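## 4. Installing the Dodero under-sink filter

Please read the whole section one time before you start. The work needs a cross-head screwdriver, an adjustable wrench, a towel and a bucket. The filter is made for cold drinking water only. Do not connect it to a hot water line, also not for a short test.

### 4.1 Choosing the place

1. Open the cabinet under the sink and take out everything stored there.
2. Hold the filter head against the side wall of the cabinet. Leave 34 mm free below the cartridge, so it can be turned out later without removing the head.
3. Check that the two hoses reach the cold water valve and the faucet with no sharp bend. If they do not reach, order the longer Yakubu hose set. Do not join two short hoses.

**Note:** Many offices keep their bottled water until the filter has worked for some weeks. We think this is a good habit. Full bottles should stand on the floor, away from direct sun, and the way to any fire extinguisher must stay free.
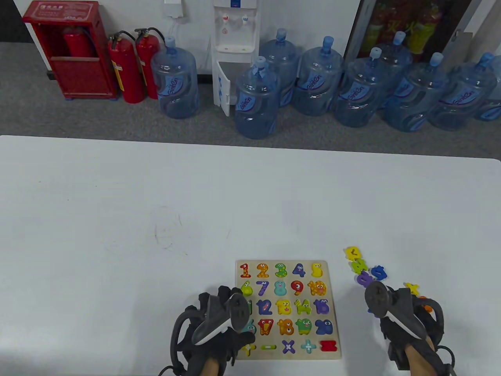
4. Mark the two screw holes with a pencil. Drill only if you are sure that no pipe or cable runs behind the panel.
5. Fix the bracket with the screws from the small bag. Tighten by hand. An electric screwdriver can break the plastic ears of the bracket.

### 4.2 Connecting the hoses

1. Close the cold water valve and open the faucet until no more water comes.
2. Put the bucket under the valve. Some water always stays in the line.
3. Screw the T-piece on the valve. The rubber seal goes on the side of the valve, with the flat face out.
4. Push the blue hose into the port marked IN, until you feel the second stop. The first stop is only the holding ring.
5. Push the white hose into the port marked OUT in the same way.
6. Pull softly on both hoses. They must not move.

**Caution:** If IN and OUT are exchanged, the water will still flow, but the cartridge is damaged from inside and must be replaced. The warranty does not cover this.

### 4.3 First flushing

1. Turn the cartridge into the head until the arrow meets the line.
2. Open the valve slowly and look at every connection for drops.
3. Let the water run for 13 minutes. It may look gray at first from fine carbon dust. Do not drink it.
4. Write the date on the cartridge label. One cartridge is good for 2,000 liters.
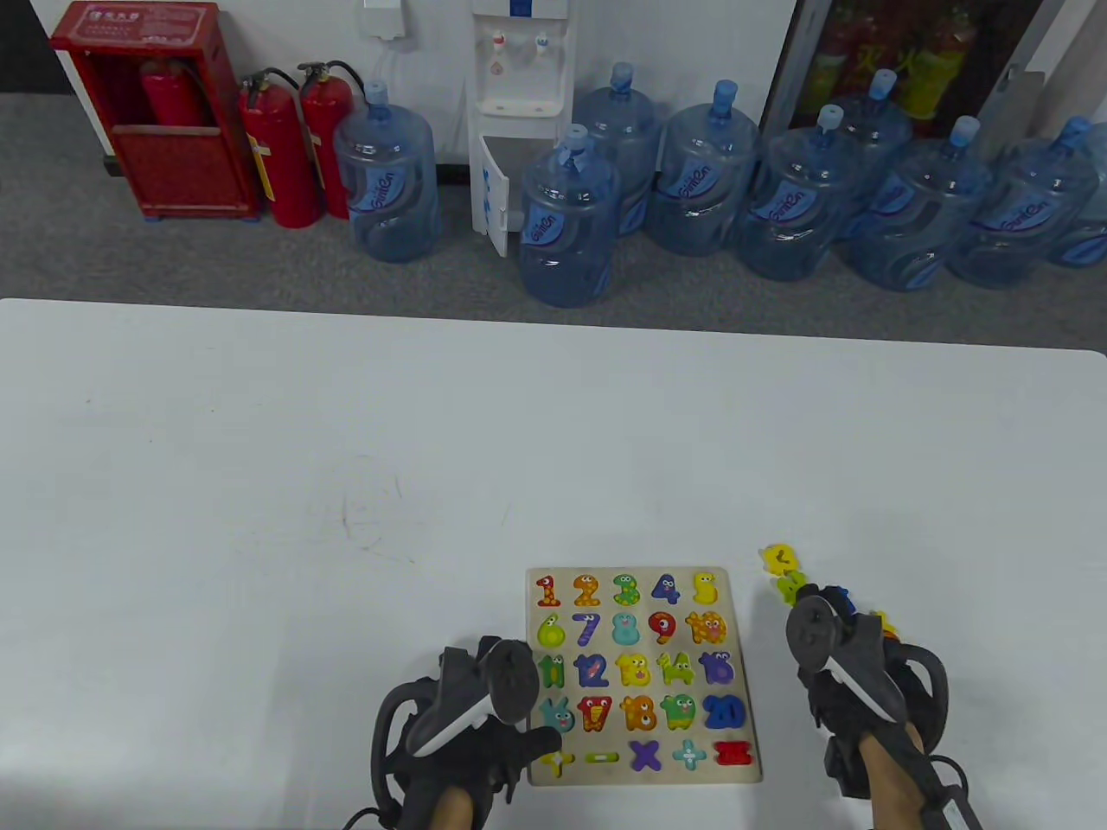 ### 4.4 Changing the cartridge

Order only cartridge type 690. Close the valve, open the faucet to release the pressure, and turn the old cartridge to the left. After the change, repeat the flushing in 4.3.

For questions about spare parts, write to Konrad Ammann at the Dodero service desk.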